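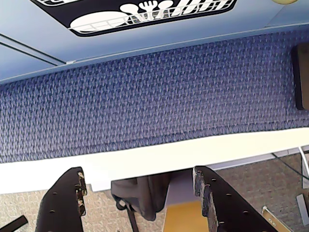 White plate graphic on a black sign, mounted on a light blue panel.

Mondance Avenue storefronts open up in August

Big news for the avenue! Three storefronts in the old Pevar Building will be unlocked this August, and Gindale residents get first pick of what goes into them. The spaces have been dark for years, and anyone who walks down to the bus stop past that brown paper in the windows knows how long we've been waiting for this.

The program is called Zulu, and it works like a tryout. You bring an idea for a shop, a repair bench, a bakery counter, a music school, whatever you've been talking about at the dinner table, and if it's chosen you get the space rent-free for 3 months. Each pick also comes with a $1,000 startup grant to spend on shelves, paint, permits or the first batch of stock. At the end you can sign a regular lease or hand back the keys, no hard feelings.

We love that former residents can apply too. Plenty of people who grew up in Gindale have moved across town or out of state, and we hear from them all the time (usually about parking, but still). If you've got a sister in Ohio who has always wanted to open a yarn shop back home, please send her this item. The one catch is that somebody on the application has to be able to be in the store at least four days a week.

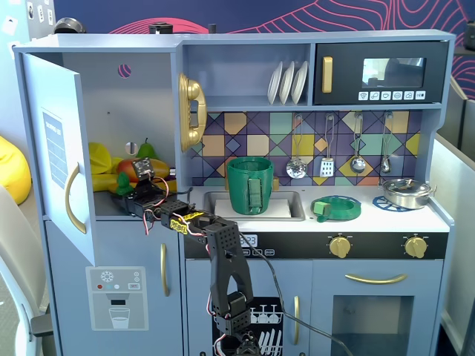
More evening hours, please, was the plea in one reply to our first mention of the program, from a reader who works until six and has never once bought anything on Mondance Avenue on a weekday. The same reply asked for benches outside and said a block that goes quiet at five will never feel like a downtown. We passed it along, and the application form now has a box for late hours. Check it and your idea moves up a little in the scoring.

So what are the reviewers after? Mostly they want to see that you've thought about who will come in the door and what it will cost you to keep the lights on. A page or two is plenty. Drawings are welcome, and so are shared applications, so a florist and a card maker could split the corner unit, which has that beautiful long window on the side street.

The building will be open for a walk-through on Saturday from 10 a.m. to noon. Come in by the Mondance Avenue door, as the back stairs are still being fixed. Bring a tape measure if you're serious, or just come and look at the pressed tin ceiling, which has come up wonderfully now that the old tiles are down. Paper forms will be on the table by the entrance, and the library desk has them as well, in English and Spanish.

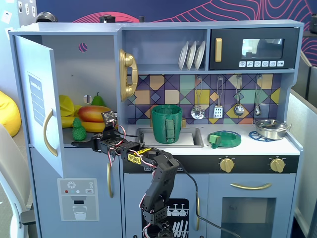
Toy fruit on the refrigerator shelf, shopping list on the door.

Already have a business on the avenue? You can't apply for one of the spaces, but you can sign up to be a good neighbor to a new one, sharing tips on suppliers, trash pickup and the sign rules. There's a line for that at the bottom of the same form. We can't wait to see those windows lit up!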